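August 17, 2020

Back on the kitchen counter set for Pinine today, all in sim. We want 1,000 keepers for this batch before Vetden starts training, and I'd love to have them before the end of the week so I can stop dreaming about countertops. I drove most of the morning and left the object shuffle on, so every reset puts the clutter somewhere new (sometimes somewhere really mean!).

I also changed my mind about the wrist views. Back in July I was saving them at half rate to keep the files small, and the replays looked jumpy right at the moment you care about, when the fingers are close to something. Full rate from now on – disk is cheap.
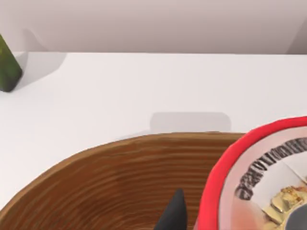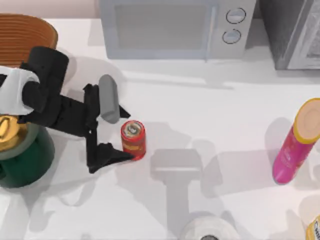
Chae-won Hyun read the draft of this and wrote back that full rate is fine by her, but she wants the slow, fumbly approaches kept in as well, because last time we trimmed them all and the policy had no idea what to do when it came in crooked. Fair point. I'd been tossing anything over 40 seconds, so I fished 4 of those back out of the reject folder and I'll tag them "slow" instead of deleting.

Still to do: the basket rim keeps fooling me when I judge depth from the wrist view, so try driving with both views side by side. Ask Crisóforo whether the Sarmiento loader can read the new tags. Rename the batch folder – I typed "Flulier" with one L again.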